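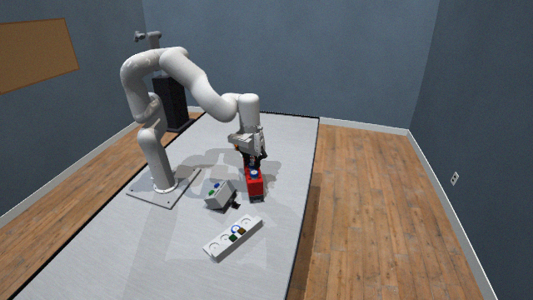 Simulated arm with the gripper on the red box, power strip in the foreground.

From: Valentina Iturra
To: pitis-users
Subject: Re: success rates on the tabletop set

Bautista Yáñez wrote:
> We get 329 successes with the Praltis planner on the same tasks.
> Your table says 300. Are we running different code, or are you
> just unlucky?

Different code, I'm afraid, though I won't rule out the other thing. Your branch still counts an episode as a success once the fingers close on the object. Mine wants it lifted and held for 7 seconds, a rule I brought in back in December and announced in a commit message reading "fixes."
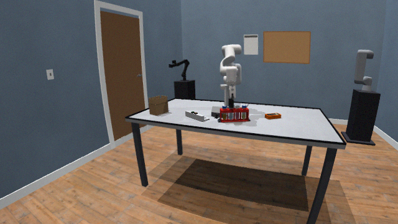 The rack episodes are where it hurts. Going straight down between two caps leaves very little room, and the planner is far more confident about this than I am. I reran 200 of them with your scoring and your gap mostly went away — so did my evening.

Could you rerun with the hold check switched on? It's one flag in the Mansilla config, spelled wrong, and please leave it spelled wrong or the Dillumgate loader stops finding it. Send me the seeds too. I'd like to fail on the same episodes you do before we argue about the planner.

Valentina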